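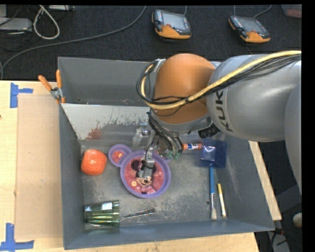

Folico Pick Kit by Janjua
Two-finger gripper, cable set and grasping software for mid-size arms

Sold since 2021. Tested by Valter Figueiredo in February.

The brochure promises picking from mixed bins "without setup." We spent 3 hours on setup. Solid shapes like a glue stick are fair work for two fingers. Flat plates and clear drinking glasses are a harder test, and the spec sheet skips both.

Janjua quotes 300 picks an hour but won't say of what. Ask for that in writing.

Hoses and wiring run outside the arm — check your clearance at the bin wall before you order.

Warranty: 12 months, fingers excluded
Arm: not included
Demo units: ask Buppha Kongkaew at Hundirow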